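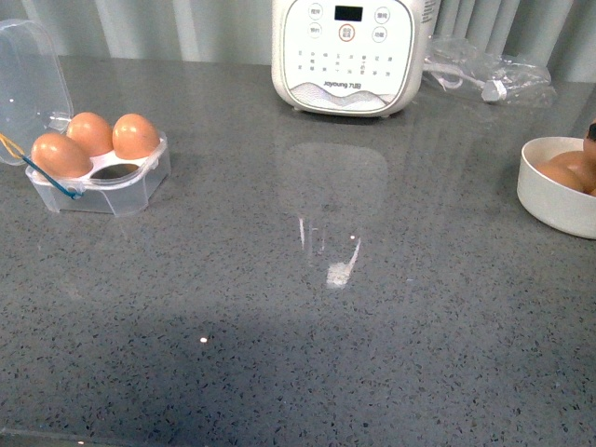
Re: Kitchen arm build, egg loading — progress

louro_bench wrote:
Second week on the egg job. The arm takes eggs from the bowl and puts them in the tray. Last night I got 9 clean transfers in a row, no cracks. Gripper pads are cast silicone, the controller is the Olleck board I've had since December. Next step is getting it to load the appliance by itself. Code goes up when I've cleaned it up.
Lourenço Gouveia

patbridge_tom wrote:
Nine in a row out of how many tries? You left that part out last time too.

louro_bench wrote:
15 that evening. The early ones were me fixing the wrist offset, so I don't count those.

patbridge_tom wrote:
I would count those. If you fix the offset by hand and then start the clock, you've measured your own patience. Run it cold tomorrow morning, touch nothing, post whatever you get.

Rozalia B wrote:
Tom, he's doing this on a kitchen counter, give him a break. My first arm couldn't hold a sponge. That said, I don't buy the appliance step either. Polished counter, clear plastic, glare right in the middle of the work area... my depth camera would lose that lid completely. How are you finding the cups?

louro_bench wrote:
Color only. Brown egg on white is easy. For the empty cup I look for the dark spot.

Rozalia B wrote:
And with white eggs?

louro_bench wrote:
Haven't tried white eggs.

kindimum wrote:
So it works with brown eggs, in one tray, with the lid propped open for it. Not knocking the work, but "kitchen arm" is a big name for that. What have you spent so far?

louro_bench wrote:
800 with the motors. And the lid stays up fine without help.

patbridge_tom wrote:
Still waiting on the cold run.

louro_bench wrote:
Cold run, 30th April, no adjustments: 7 out of 15. Two cracked. The rest missed the cup.

Rozalia B wrote:
That's more useful than the nine. Which cups did it miss?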